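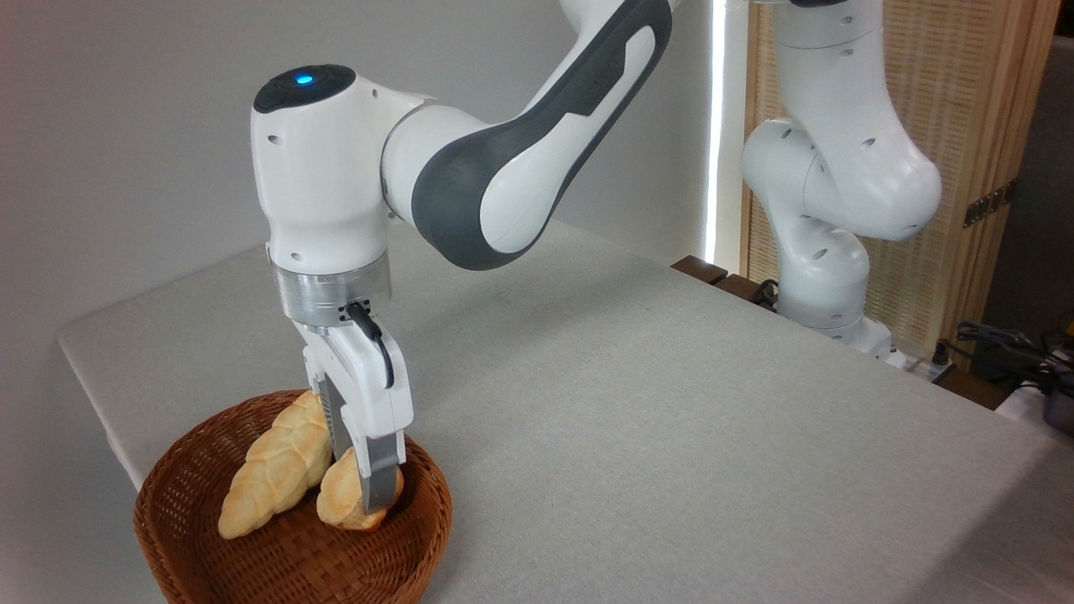
Bread basket

A bread basket is an open container used to hold bread at the table, to carry it there from the kitchen, or to keep it within reach over the course of a meal. The name covers a wide family of objects, from deep farmhouse hampers to shallow trays barely taller than a dinner roll, and it is used for baskets made of wicker, cane, straw, wire, wood splint, and (more loosely) for cloth bags with stiffened sides. Round and oval wicker baskets are the kind most people picture when they hear the word, and they are the main subject of this article. Baskets in which dough is left to rise before baking are treated separately, although in many households one basket has quietly done both jobs for years.

Form and materials

Most round bread baskets are built up from a flat woven base, with upright stakes bent upward to form the sides and thinner strands worked in and out between them. The weave may be open, so that crumbs fall through onto the tablecloth, or tight, so that they gather in the bottom and have to be shaken out over the sink or, as many people prefer, over the back step for the birds. The top edge is finished with a border. In a rolled border the ends of the stakes are turned down and wrapped over one another, giving a thick, rounded rim that is comfortable to hold and kind to the crust of anything leaning against it.

Willow is the classic material in cooler regions and rattan in warmer ones. Colors run from the cream of peeled willow to the reddish browns of boiled or stained strands, and pale breads look especially handsome in the darker baskets, a fact that bakers setting out a window have never needed to be taught. Handles are optional. A basket meant to be passed from hand to hand often has two small ones at the sides, while a basket that stays put usually has none.

Shape and the loaf

The shape of a basket has a good deal to do with the bread it was made for. Long loaves are stood upright in tall, narrow baskets or laid in long, shallow ones. Rolls and biscuits go into bowls. Braided loaves, being longer than they are wide but seldom very long, are something of a special case, and the usual answer is to lay them on a slant across a round basket, with one end resting up toward the rim. Two braids of different sizes can share a basket this way, side by side, the larger one put in first and the smaller one settled against it.

Braided breads are commonly made with an enriched dough, containing eggs, oil or butter, and a little sugar, and are brushed with egg before they go into the oven. The glaze gives them their shine, and it is also the reason they want some care in handling. A glazed crust will flake if it is gripped hard or dragged across a rough weave, and the strands of a braid can separate where they cross if the loaf is lifted by one end. The customary advice is to take hold of a braid by its sides near the middle, to lift straight up, and to set it down just as gently.

Filling a basket

Bread should be cool before it goes into a basket. A warm loaf gives off steam, and the steam softens the bottom crust and dampens the weave. Many cooks allow 40 minutes on a rack for a small braid and longer for a large one, although kitchens differ and so does patience.

A liner is a matter of taste. Linen and cotton napkins are both common, and they keep crumbs in and dust off when the corners are folded over the top. Leaving the basket bare lets the air move freely, and it shows off the weaving, which seems a pity to cover when it has been nicely done. Sliced bread dries out faster than whole bread and benefits more from a cloth.

On a table laid with fabric, a basket is steadier than it is on bare wood, and its underside will not scratch. Plain cloths in gray, white, or oatmeal are popular under dark wicker. At family meals the basket often sits near a corner, out of the way of the hot dishes, and is moved to the center when people sit down.

Makers and collecting

Basket making for bakeries was once a trade in its own right in the market town of Fuvomside, where the Declercq workshop supplied round baskets in 5 sizes. The workshop's last printed price list, dated Feb 6, 2001, runs to 118 items and includes bread baskets both with and without handles. Its pieces can be recognized by an unusually thick rolled border, and they are still found at country sales, sometimes with a baker's initials worked into the base. The Plevton style, made farther down the valley, is shallower and has a patterned weave on the sides in place of the plain one. A yearly basket fair is held at Fuvomside each September, and old bread baskets are brought there for mending as well as for sale.

Care

A wicker basket lasts a long time if it is kept dry and used often. Crumbs are best removed with a soft brush, working along the strands. A basket that has grown brittle may be misted lightly with water and left in the shade for a day, and a loose strand can be tucked back in while it is still supple. Soaking is not recommended for stained baskets, whose color may run, and neither is storage in a closed cupboard, where mildew can take hold.

See also

Braided bread
Proofing basket
Table linen
Willow weaving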